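Wrist cable fault (Ikstead tabletop arms)

26th September
By Kerubo Chege

The wrist cable fault is an intermittent loss of communication in small robot arms of the Ikstead tabletop type. During the fault, the servo motors of the arm stop receiving position commands for a short time and the arm either freezes or sinks under its own weight. It was first described at the Hao workshop, where two arms of this type pick small white pieces from a paper plate and place them in a black container. The fault is also called "wrist dropout" or, in the notes of the Hao operators, simply "the sag".
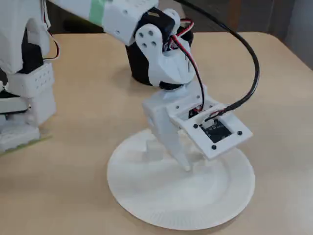
Gripper above the plate, with a black cable at the top of the square sensor frame.
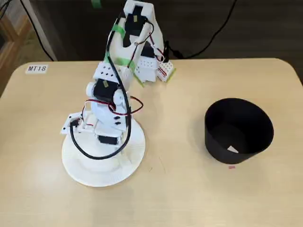
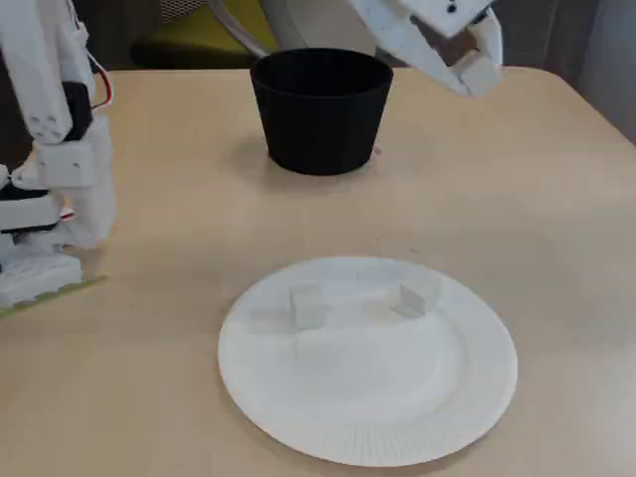
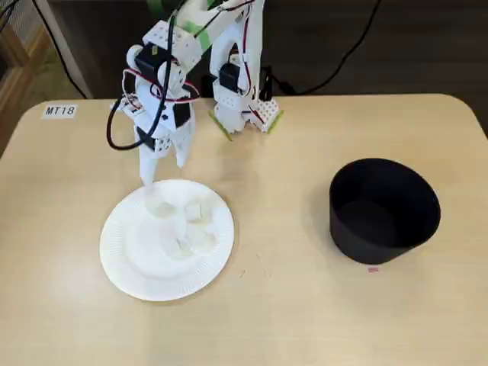 Both arms at the table with the label MT18. Four white pieces lie on the plate.

Background

The Ikstead arm is assembled from white 3D-printed parts and black servo motors. The servos are connected in a chain, so that the commands for one joint pass through the connectors of the joints before it. A thicker cable serves the sensor board at the gripper. It is left in a wide loop to let the wrist turn freely, and in the Hao installation some of the cables were held to the upper arm with green tape.

The pieces to be moved are small and light, and the plate is white like the pieces. For this reason the arms work slowly near the plate and keep the fingertips low for several seconds at each pick. This slow part of the movement is also the part in which the shoulder servo carries a high load, and most of the recorded faults belong to it.

Symptoms

The fault has two forms. In the mild form the arm stops in the middle of a movement, usually with the gripper above the plate, and continues after the connection returns. An operator who is looking at something else may not notice it at all, and only the log shows a gap.

In the severe form the servos lose their holding torque. The upper arm then sinks forward and the finger presses into the plate. The plate may slide or tip, and the pieces are scattered. No injury has been reported from the severe form. Damage at Hao was limited to one bent finger, two stripped servo gears and a number of paper plates.

A third symptom was long considered a separate problem. After the connection returned, the arm sometimes moved very fast to the last commanded position, because the control program had continued to advance the target during the gap. This jump is now regarded as the main safety matter connected with the fault. A person who reaches in to straighten the plate during a freeze can be struck on the hand when the arm recovers.

Discovery

The fault appeared in March during an endurance test that was planned for 2000 cycles. The first freeze was logged at cycle 613. It was put down to the power supply, which was exchanged, and the test was continued. By the end of the test the log contained 188 interruptions, of which the great majority were of the mild form.

Zixuan Su, who was responsible for the test, compared the times of the interruptions with the joint positions. The interruptions were not spread evenly. They were grouped at wrist angles where the gripper was turned outward and the cable loop was drawn to one side. Yanling Jiang then repeated the movement with the motors unpowered, turning the wrist by hand while measuring the line, and obtained the same loss of contact.

Cause

The investigation by Su and Jiang found that the loop of the sensor cable rested against the servo wires at the wrist. At certain angles it pulled on them and drew one connector partly out of its housing. The connector has no latch and is held by friction only. With repeated pulling the contacts became looser, which explains why the first hundreds of cycles passed without any interruption.

The tape contributed to the problem in a way that was not expected. It had been put on to keep the cables close to the arm, but where it held two cables together, the movement of the thicker one was passed on to the thinner. Ruoxi Pan later showed that the fault could be produced on a new arm within one afternoon by taping the two cables together near the wrist.

The power supply was examined and no defect was found in it.

Correction

The repair consists of four changes:

1. The sensor cable and the servo wires are fixed at separate points.
2. A small printed clip, designed by Shufen Pan, holds the wrist connector in its housing.
3. The control program stops advancing the target when no reply has come from a servo for 400 milliseconds.
4. After such a stop the arm does not move again until the operator confirms it, and the first movement is made at reduced speed.

The first two changes concern the cause and the last two concern the jump. An arm with the clip but with the old program is not considered repaired under the Hao procedure. The clip must be removed before the wrist servo is exchanged, and it tends to break if it is pulled off from the cable side.

Occurrence in other arms

The Clurkton arm uses a similar chain of servos but leads its cables through the hollow links, and the fault has not been reported for it. Users of the Grirnau gripper, which can be mounted on the Ikstead wrist, have described freezes of the same kind. In these cases the gripper cable is stiffer and leaves the wrist at another angle. It is not settled whether the Hao clip is sufficient there, and Jiang has recommended a longer loop in addition to it.

See also

Connector fretting
Loss of holding torque
Strain relief
Watchdog timer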